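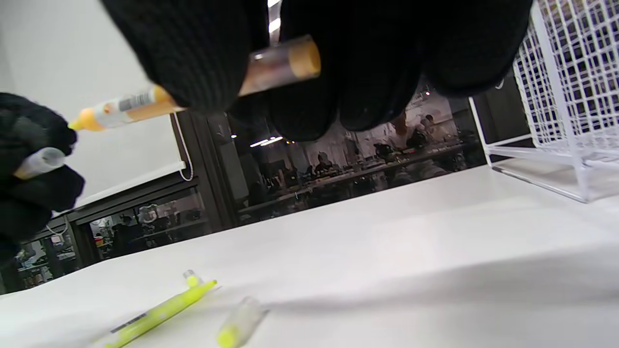 I have held for years, against a good deal of teasing, that the state of a household's pens tells you more about it than the state of its kitchen. A kitchen can be scrubbed in a panic before visitors come. The pens are left to themselves, and they get up to all sorts. You go to mark a date on the calendar and the first one is dry, the second has somebody else's cap jammed on it, and the third is a pencil with no point that has been living among the pens under false pretences since the children were small.

So I want to say a few kind words for capping things properly, and for sitting down at a clear table now and again with every highlighter and marker you own and putting the right top on each of them. It is a small job and a dull one to describe. I've come to think it is one of the nicest hours going, and that we do far too little of it.

My own conversion came at the Villa, which is a grand name for two rooms over a bakery where I used to help with an evening class in letter writing and form filling. The Villa had a cupboard, and the cupboard had a drawer, and the drawer had every marker that had ever been bought, borrowed or left behind there. One wet night when hardly anyone turned up I tipped the whole lot out on the table. I'm ashamed to say I kept a tally, as I was cross and wanted evidence. There were 684 of them, and before I had got through a quarter I had stopped being cross and was humming.

What got me was the caps. I had always thought of a cap as a cap, the way one thinks of a button as a button until it has to be replaced. But there are clear ones with a bit of colour at the end, and solid ones, and ones with a clip that snaps off if you look at it sharply. Yellow is the worst of the lot. There's a lemony yellow, and a greenish one that looks quite different by lamplight, and then a yellow that has wandered so far towards orange that you can't be sure of it until you hold it against the barrel. Two highlighters can look like sisters and refuse each other's caps entirely. Others will accept any cap going, with a loose sort of politeness, and be dry by the end of the month.

This is where I part company with my more sensible friends, who say that a marker is cheap and you should buy another. They're right about the price. The stationer near me, Enar, will sell you a packet of highlighters for less than a sandwich, and I've bought plenty of them. But I do object to the thinking. If a thing is cheap we stop looking after it, and then we have drawers full of things we haven't looked after, and we go and buy a bigger drawer. I bought the bigger drawer myself, so I speak as a sinner. It took me one winter to fill it.

The other argument I hear is that the whole business should be left to a system. I did try a system. A planner called Iter was all the rage among people I know, and it came with stickers, a colour for each part of your life, and a stern little page about keeping your pens in order of use. I lasted eight days. I found that I was forever asking myself whether the dentist was green (health) or pink (appointments), and meanwhile the actual dentist rang to ask where I was. A pot or a wire basket on the table does me very well — something you can see through, so that you notice when it has begun to fill up with rubbish. Lids hide a multitude of dead biros.

I'll allow that there are homes where this doesn't matter a bit. If you write everything on a telephone, bless you, carry on. And I wouldn't want anybody to feel told off by a woman with strong opinions on felt tips. All the same, I notice that people who laugh at me for it tend to drift over to the table while I'm at it. They pick one up. They try a cap, and it doesn't fit, and they try another, and then there's that small click, and you can see them look round for the next. We have had some of our best talks that way, far better than any we've had facing each other over dinner, as if having something for the hands to do let the rest of us off the hook.

My mother used to do buttons in the same spirit, with the tin upended on a tray, and an aunt of mine did keys. The aunt came from Sandumov and had brought a good number of the keys with her, though not, obviously, the doors. She sorted them every August and oiled the ones she liked. I thought it was daft when I was ten and I think of it now almost every time I open that drawer.

Anyway, mine wants doing again. There's a bright yellow cap on the windowsill that has been there for a week, and I've a feeling the pen it belongs to is in my winter coat.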